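Subject: Re: [handling-cell] Budget for the second cell, what to ask for
From: Viola Pace
To: handling-cell list

Hello Faizal, hello all,

Thank you for the questions, they are the same ones that I had to answer for our own finance office in November, so I can copy a part of that work. I write below your text. Please excuse the length.

Faizal Manurung wrote:
> We have to hand in the equipment plan for next year and I am told to
> put one line for "robot" and one line for "other". I do not believe
> this is enough. Can somebody who already has a two-arm setup tell me
> 1) what goes in "other" and how big it becomes,
> 2) if we should buy two hands of the same type or two different,
> 3) if the conveyor must come from the robot supplier.
> Our parts are bottles and small packs, nothing heavy. Lorna Imrie
> told me that at Hutico they bought everything in one package, but
> she also said they were not happy with the delivery times.

On question 1. Please do not accept the two lines. In our first plan we had also one line for "other", and Agathe Bodin from purchasing sent it back the same day. She was right. When we wrote everything out, it was 71 separate items, and many of them were small things that you forget because they cost little: cables, clamps, trays, power supplies, one more monitor, the fabric for the backdrops. Each one is small, but each one needs an order, and an order in our house takes 14 days before anything is sent.

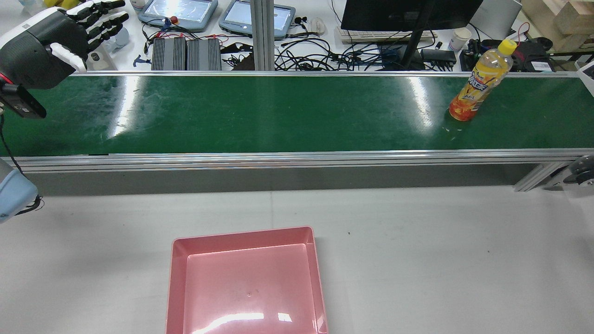
I would split the plan in five parts: arms, hands, belt and frame, computers and power, and the consumable things. For the last part please put a real amount. We use trays, test bottles and printed labels all the time, and if they are not in the plan you will pay them from travel money, like we did in the first year.

The frame was the item we estimated worst. The aluminum profile itself is not expensive. But the angle pieces, the feet, the cutting to length and the small brackets together cost us more than the profile. Ask for a quote with everything cut and with the hardware counted, and compare only such quotes. Farina gave us this kind of quote without discussion. Another supplier gave only a price by meter, and we could not compare it with anything.

On question 2. This is where we had the longest discussion, and I am still not sure that we decided well. Rosalba Rizzi wanted two identical hands, so that one set of spare fingers serves both sides and the software people keep one driver. I wanted two different ones, because we must write a recommendation for the production site and with one type you learn only about one type.
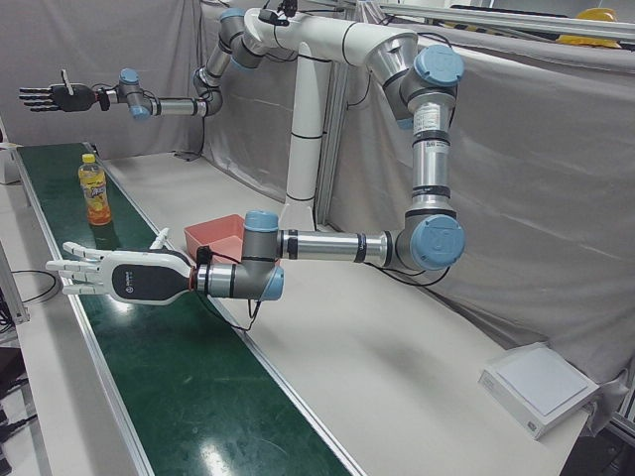
Two types of hand means two spare part lists, two service contracts and two trainings, and this must be visible in the budget from the beginning. We went this way in the end. The dark hand is on one arm and the white hand on the other, and both arms are carried by the same center column over the same belt, so a bottle of juice can be tried with either one and we do not move any furniture. If you have only one arm type, like us, the wrist adapter is the point to check: ask each hand supplier for the drawing of the flange before you sign, and ask who pays for the adapter if it does not fit. Ours did not fit for the first hand, and the adapter was 1509 euros including the machining. It was in no plan.

Rosalba still says that for a first cell the identical hands are the correct choice, and for a team smaller than ours I would agree with her. You wrote earlier that you are three persons. Then I would buy two the same, and ask for a loan of the other type for 90 days. Drokia agreed to such a loan with us, we only had to pay the transport and the insurance. You must ask for it before the order – after the order they are much less interested.

About fingers: put in the plan one complete spare set for each hand type. A single finger can be ordered too, but the price for one was so close to the half of the set that it did not make sense for us.

On question 3. No, the belt can come from any place. We bought ours from Wokodden, a normal long conveyor with aluminum side rails and a green belt, from their standard catalog. What matters for you:
- speed control from outside, by a signal, and not only by a knob on the motor
- the height of the belt over the table, which should be adjustable
- a second belt as spare part, same color

The color sounds like a detail, but if you train anything with cameras you do not want to change it in the middle. For the same reason think about the lights in your room. A shiny belt gives strong reflections from the ceiling lamps. A matte belt exists, it has a longer delivery time, and in the next plan I will ask for it.
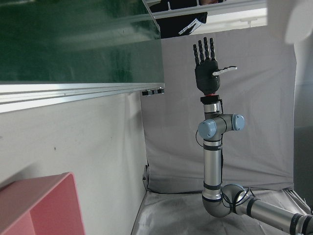
Two more remarks about time. First, the electrical inspection. In our building it is done before the first use and again when you change the frame, and each inspection is a separate cost. We had two in the first half year, so plan for two. Second, plan the place and the money for storage of the transport boxes. The supplier wanted the arms back in the original boxes for any repair, and those boxes are big.

About the single package as at Hutico: Lorna, please correct me if I say it wrong, but I understood that the package price was good and that the problem was one late component which stopped the whole delivery. With separate orders you can at least mount the frame and the belt while you wait for the arms. You will have more paperwork for this.

Faizal, if you want, I can send you our table with the five parts. I must first take out the prices that are under agreement, so give me until the end of the month. Write me directly for this and not to the list, please, the attachment is too big for the archive.

Best regards,
Viola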